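Edeto Small Household Items - bin pictures and item list

Version 2

Summary

Edeto is a collection of pictures of small household items lying together in a bin. The items are the kind of things that end up in a kitchen drawer or at the bottom of a toy box: caps, cubes, balls, small tools, pieces of clear plastic. We made it for people who work on recognizing such objects when they touch or hide each other. The collection has 400 pictures, made from a stock of 154 items.

What is in the collection

Each record has one picture and one line in the file items.csv. The line gives the picture name, the names of the items and a short note on how the items lie. The fields are:

picture - name of the picture
items - item names, separated by a semicolon
layout - one of: apart, touching, stacked
note - free text, can be empty

Item names are plain words and not shop names. We write "blue cube" and not the name of the set it came from. When we were not sure what a thing is for, we named it by shape and color. Please do not correct these names to something more exact unless you have the item in your hand.

How the items were chosen

Most items came from the homes of the people in the project, and the rest were bought in a discount shop in Clulley. We wanted a mix of easy and difficult surfaces. Solid, bright things such as blocks are easy to separate from a gray floor. Clear plastic is difficult, and so is mesh, as the background shows through the holes. Black mesh on gray was the hardest group for our labelers, and two persons often drew the border in different places.

We did not take glass, food, batteries or anything with a sharp point. Items longer than the hand of an adult were also left out - they do not fit well in the bin together with others.

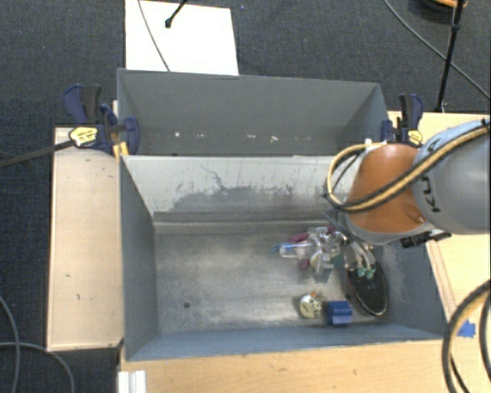 For layouts marked "touching" the items are put close together, often with a small thing partly behind a bigger one. In such a case the hidden item is still listed by name, even if only a small part of it can be seen. If you want only items that are fully visible, you have to filter them yourself. There is no field for this yet, but we plan to add it in June.

The bin

The bins are painted gray and have sloped walls. The paint has scuffs and streaks, and the floor has a worn surface with spots. We did not repaint between sessions, and you should not treat the marks as items. In the first version some dark spots on the floor were labeled as objects by mistake. These labels are removed now.

Labels

Labels were drawn by hand in the Mallex tool and exported as polygons. Every picture was checked by a second person. For the clear items we drew the outer border and filled the inside, also where the floor can be seen through it. For the mesh items we did the same.

Known problems

- Colors are not calibrated. Pink, magenta and light red can be mixed up in the item names.
- Small balls and round toys share one class, "round small". We could not keep them apart in a stable way.
- Around 50 lines have an empty note field. This is not an error.
- The class "cap" has few samples and should not be used alone for testing.

License and contact

The pictures and labels are free for research and teaching. For other use please write to us first. Questions and corrections can be sent through the issue page of the project. Please give the picture name and the item name in your message.

Maintained by Uçar. Last change of this file: May 16, 2026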